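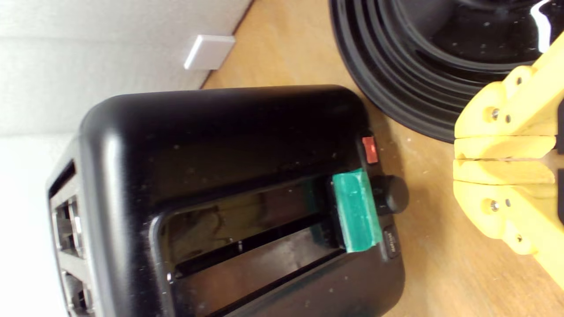

Can I visit the workshop before booking a course?

Visits take place on open afternoons, once a month from February. Places are free but must be reserved through the office.

About Desatden

Desatden is a small training school for people who build, program and repair light robot arms. It was set up by Yamila Cáceres, who still teaches the control module, and Hala Belhaj, who runs the workshop. Courses last 15 weeks and are taught in groups of 6.

What happens on an open afternoon

The session starts at two o'clock with a short talk on safety and the layout of the benches. Visitors then watch a demonstration at a tabletop cell. The task is a household one, set up with a toaster and a flat green block in place of bread.

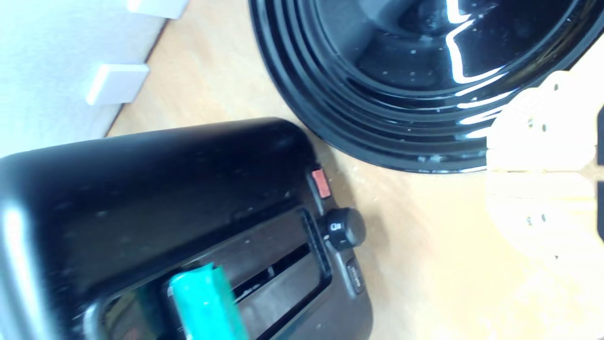

The block is rigid, so a small error in angle matters more than it would with a soft slice. Staff explain how the approach path is planned, how grip force is limited and what the operator does when a run has to be stopped. Each demonstration takes 30 minutes, including questions. Please stay behind the marked line while an arm is powered.

Equipment and teaching

Students begin on the Palma bench, our teaching layout for short-reach arms, and move on to Dakov, the in-house control software, in the second half of the course.

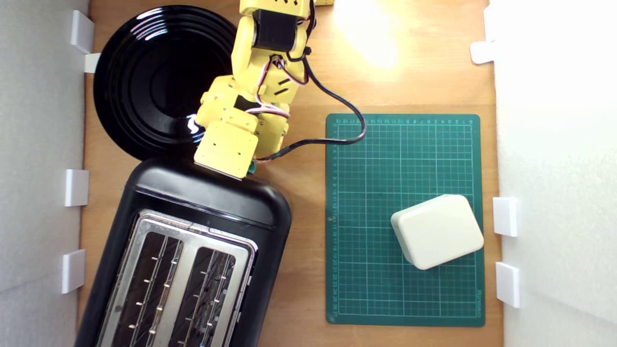

Wiring, joint calibration and fault finding are taught on the same benches. Every student keeps a written log, which is marked with the practical work. Replacement parts are supplied by Grirent and included in the fee.

Groups from schools and colleges should contact Hala Belhaj at the workshop to arrange a separate visit.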